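Squeaky Hinges: a small dataset of household door noises

Version 2. Plain WAV files, one CSV, and this README, which is longer than the CSV deserves.

What is in it

The set holds 124 recordings of interior doors being opened and closed. Most of them squeak. A few groan, one honks, and a handful make no sound at all and were kept as a control group after I had driven across town to record them. All of them come from ordinary homes, plus the upstairs offices of a former shoe shop in Vieira, where the hinges had been left alone long enough to develop opinions.

Each recording runs from the first touch of the handle to the latch clicking shut. Where a latch does not click, the file ends when I gave up waiting.

Why it exists

I wanted a creaking door for an audio play and found that the free ones all sound like the same haunted castle. Real doors are pettier. A bathroom door at 2 in the morning has a thin, rising whine that seems to be aimed at one sleeper in particular, and I could not find that noise anywhere. So I borrowed a recorder and began being annoying in other people's hallways.

People have since used the set to test noise removal, to train a small classifier that tells hinges from cats (it is fair at hinges), and in one case as a ringtone.

Layout

audio/ has the WAV files, named by door number and take.
doors.csv has one row per recording.
notes.txt has whatever I typed on the spot. Spelling not guaranteed.
extras/ has the outtakes, mostly dogs.
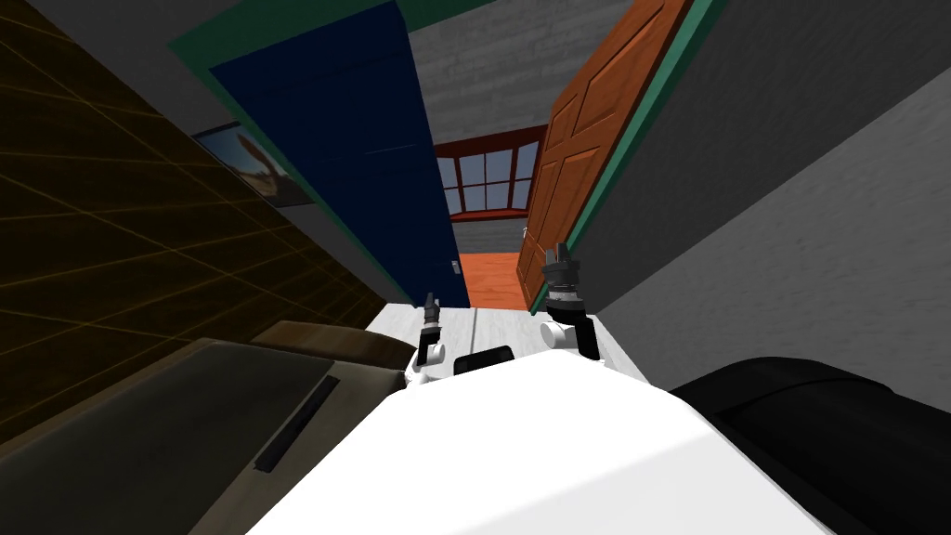

Columns in doors.csv

door_id: a number. Gaps in the numbering are doors whose owners changed their minds.
room: what is behind the door. "Other" covers pantries, boiler cupboards and a room its owner called the study, which contained a rowing machine.
swing: in, out, or both. Sliding doors were left out on principle.
hinge_type: butt, rising butt, spring, or unknown. Unknown usually means painted over.
speed: slow, normal, or annoyed. Slow takes are by far the squeakiest, as anyone who has tried to sneak past a nursery could have told me.
weather: dry or damp, judged by looking out of the window.
squeak: a score from 0 to 5. See below, and lower your expectations.
oiled: yes, no, or claimed.

How the squeak score works

Two listeners scored every file with headphones on, without seeing the notes. If they were one point apart, the lower score was kept. If they were further apart, they listened again together and argued. The scale is anchored by sample files in the audio folder: 0 is silence, 3 would make you pause on the landing, and 5 would wake a lodger. One of the listeners went off hinges entirely around the middle of the set and scored generously after a break. I have left those scores alone. You may want to rescale them.

Recording

Everything was recorded with a Clalteck handheld recorder on a short tripod, set level with the middle hinge and an arm's length away. Levels were fixed for the whole visit. The files are mono, since a door only has so much to say.

Refrigerators were turned off where the household allowed it. They were all turned back on, with one exception, for which I bought a new tub of ice cream.

Known problems

19 files have a clock ticking in them. I was asked not to stop it and it was not my clock.

The Rodier house has concrete floors and everything recorded there sounds as though it took place in a well. Filter on the notes if that bothers you.

Damp weather is overrepresented. I live where I live.

Version 1 had the speed labels for slow and annoyed swapped. If you published anything based on version 1, I am sorry, and also surprised.

There are no car doors, garden gates or kitchen cabinets. Please stop asking about kitchen cabinets.

Getting the files

The full set sits on Storance as a single zip. Downloads stall if you open several at once, so get one and be patient. A smaller pack with 60 of the better squeaks is in the same folder for people who only want the noise and have no interest in my columns.

License

Free for any use, paid or unpaid. Credit is nice. Leave out the extras folder if you redistribute, as the dogs' owners agreed to this one home only.

Contributing

New doors are welcome. Send at least three takes at each speed, fill in the row yourself, and do not oil anything first. Files with a spoken introduction will be trimmed, however charming. I check submissions in April and then again when I feel guilty.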